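Chapter 7

Recessed Hardware and Surface-Fixed Plates

7.1 Scope of the chapter

The preceding chapters dealt with joints in which wood is fastened to wood. This chapter deals with fittings: parts made of metal or plastic that are attached to a wooden surface so that a case, a lid, or a panel can be lifted, held shut, or carried. The fittings treated here fall into two groups. Recessed hardware sits partly or wholly below the face of the part that holds it. Surface-fixed plates lie on top of the wood and are held by screws.

The two groups overlap. A recessed pull often has a flange that lies on the surface and is screwed down like a plate, and a plate may have its screw heads sunk below its face. The difference that matters for design is where the load enters the wood. In a recessed fitting, part of the load may be carried by the walls of the opening. In a surface-fixed plate, all of it passes through the screws and the contact area under the plate.

Hinges and locks are covered in Chapter 8. Casters and feet are omitted.

7.2 Terms

Pocket: the opening or cavity that receives the moving part of a fitting.

Flange: the flat border around a pocket, used to fix the fitting and to cover the cut edge of the wood.

Bail: a bent metal bar that serves as a handle. A bail may be fixed or may swing on pins.

Clearance: the free distance between the bail and the nearest wall or floor of the pocket.

Edge distance: the distance from the center of a screw to the nearest edge of the plate or of the wood. The two are stated separately in this book.

Pullout: failure in which a screw is drawn straight out of the wood along its own axis.

7.3 Why handles are recessed

A handle that stands out from a surface is easy to find and easy to grip. It also catches on door frames, prevents cases from being stacked, and takes the first blow when the case is dropped. Recessing the handle removes these faults at the cost of depth. The designer must find room behind the face for a pocket deep enough to admit the fingers, and that room is often taken from the contents of the case.

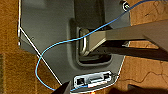

Pocket size is set by the hand, and only then by the handle. A common error is to draw the bail first and to wrap the smallest possible pocket around it. The result looks neat on paper and cannot be used with a gloved hand. The better order is to fix the finger clearance, then the length of the grip, and then the outline of the surrounding part. The outline need not follow the shape of the pocket. A rounded-rectangular pocket can be molded into the middle of a panel that tapers toward one end, and the U-shaped metal handle can still be set along the length of the cavity. What the taper changes is the width of material left beside the pocket, and this width should be checked at its narrowest point.

Corners inside a pocket should be rounded. Sharp inside corners collect dirt, and in molded plastic they are the usual starting point for cracks. In a pocket cut directly into solid wood, a rounded corner also leaves less short grain, and short grain is the first material to break away under side load.

7.4 Loads on a handle

The load on a lifting handle is taken as the weight of the full case, multiplied by a factor for sudden lifting, and divided among the handles in use. For a two-handled case it is unsafe to assume equal sharing. One end is commonly raised before the other, and each handle should be sized as if it alone carried the case.

Consider the Drutley chest, which is used as a worked case throughout this part of the book. The design load at one handle is 800 newtons, acting straight away from the face. In the test series reported in Table 7.1, the first sample failed at 922 newtons by screw pullout. The second sample, with longer screws and the same flange, reached 1241 newtons before the flange bent. Both samples exceed the design load, but the margin in the first is small, and its manner of failure is the less desirable of the two. A bent flange gives warning — a pulled screw gives very little.

The reader should note that the change between the samples was made in the screws alone. Thickening the flange in the first sample would have had little effect on its strength, for the flange was not the part that failed.

7.5 Plates fixed to the surface

Plates are used to spread a load, to stiffen a corner, to tie two boards together, or to give a hard seat to some other part. Their outlines are decided by the positions of the screws and by whatever must be kept clear nearby.

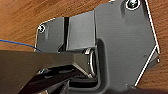
Square plates are the easiest to cut and to calculate, and most published tables assume them. Irregular plates need more care. The line joining the screws should pass close to the line of the load, or the plate will tend to turn about one of them. Where an outline is angular, with a long slanting side, as on a dark gray bracket plate laid over wood, a screw placed near a rounded corner may have ample wood around it and still have little metal beyond it. A shallow recess around the head keeps the screw from standing proud, but it also thins the plate at the point where the head bears. The remaining thickness, and not the nominal thickness, is used in the calculation.

Wood moves across the grain as its moisture content changes, and metal does not. A long plate fixed tightly at both ends across a wide board will either split the board or loosen its screws. The Ralance method, given in Section 7.9, uses one round hole and one slotted hole, with the slot running across the grain. The Kongkaew method uses oversize round holes under washers. It is quicker to make and less exact in holding position.

7.6 Order of work

Fittings are marked out after the case is assembled and before finish is applied. Pilot holes are drilled at the marked centers, the fitting is tried in place with all screws started, and the screws are then brought down in turn, a little at a time. The fitting is removed before finishing and put back when the finish has cured. The Momdale cabinet in Section 7.10 departs from this order, and the reasons are given there.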